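Unit 3: Base, Undertone and Getting a Match
Clerkside Evening Course, handout to keep

Right, last time we ran out of minutes before foundation, so I've typed up what I would have said (and a bit more, because I got carried away). Please read it before November's practical and bring your own base, whatever you use, even if it's the one from the back of the drawer!

Depth first, undertone second. Depth is how light or dark the skin is, and most of you are already good at it. Undertone is the bit people fight with. Forget the veins-on-the-wrist trick for now. Put three stripes along the jaw, one warm, one neutral, one cool, all the same depth, and step back to the mirror. Two of them will look like stripes and one will fade off into the neck.

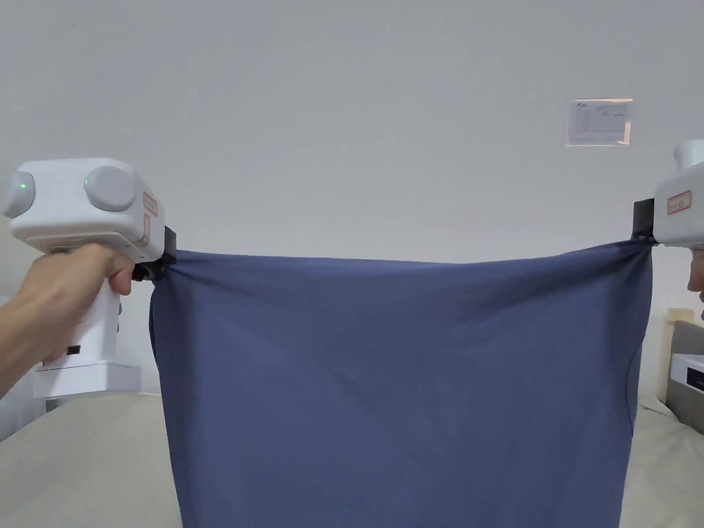
Give it a few minutes before you decide. Plenty of liquids darken as they settle, and Shiela Villanueva's Jorance swatch last term went a good shade deeper between tea and the end of class. If yours does that, buy one lighter.

Tools. I like a damp sponge for liquids and a dense brush for creams, and fingers are fine for tinted moisturiser. Press it in, don't drag it. Start at the middle of the face and work out, and stop when you run out of product on the sponge. You nearly always need less than you've pumped.
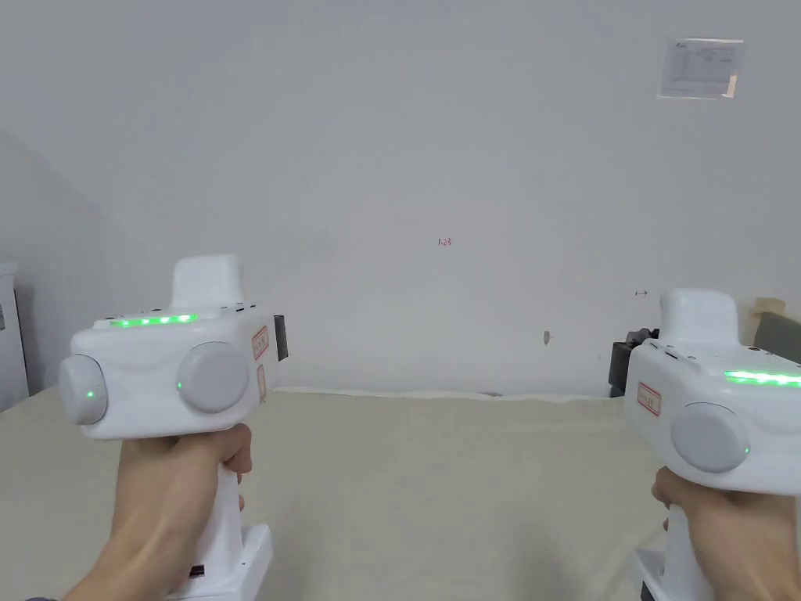 Colour correcting comes next and it frightens everybody, so keep it small. Peach or orange goes under the eyes for blue shadows, depending on how deep your skin is. Green is for redness round the nose, and I mean a soft, milky green, nothing like that bright strip of little lights along the front of the white device on the left. If your corrector is anywhere near that vivid, mix it with moisturiser on the back of your hand first. Tap it on only where the red is, then base over the top.

For the practical: clean skin, hair tied back, and work in the pairs on the list (Marilou, you're with Salamatu Agyeman). You get 35 minutes each, including the jaw test. Write down the shade you chose and the one you nearly chose.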